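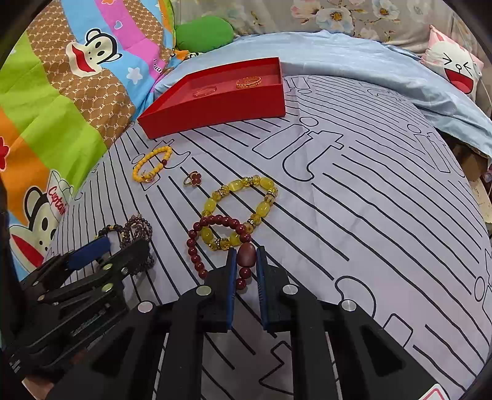 Minutes of the Jewelry Stall Planning Meeting

Date: 2018-01-14
Place: Wirkby Hall, small room
Chair: Kenneth Tiongson

1. Minutes of the October meeting

Read and approved with one correction. The stall fee was $5, and the minutes had it as $50.

2. Sorting

Donated pieces are to be laid out on the printed bed sheet, bracelets first. Beaded bracelets will be grouped by color, so the dark red strand and the big yellow one with the faceted beads go in separate groups. The bracelet of small orange-yellow beads goes with the yellow group even though it has one dark red bead in it. Rings are to be kept apart from bracelets. The ring with the red flower on top was put forward for the front row and this was agreed.

The shallow red box stays open on the sheet during sorting. It was asked whether it should be used for broken pieces. Left to the people sorting.

3. Prices

The chair proposed one price for all bracelets. Others wanted the larger ones priced higher. After discussion, small bracelets will be $5 and the rest priced one at a time. Rings were held over to the next meeting.

4. Money

Balance is $813. Last year's stall took in $269. Up to $200 may be spent on display stands and gift bags. Quotes to come from Prodance and McIntyre before anything is ordered.

5. Ustine sale

A table has been offered at the Ustine sale. Accepted. Kenneth will confirm and ask if tables can be set up the night before.

6. Other business

The hall key needs to be copied. The mirror from last year has not been found.

Meeting closed. Next meeting in the same room, date to be sent by email.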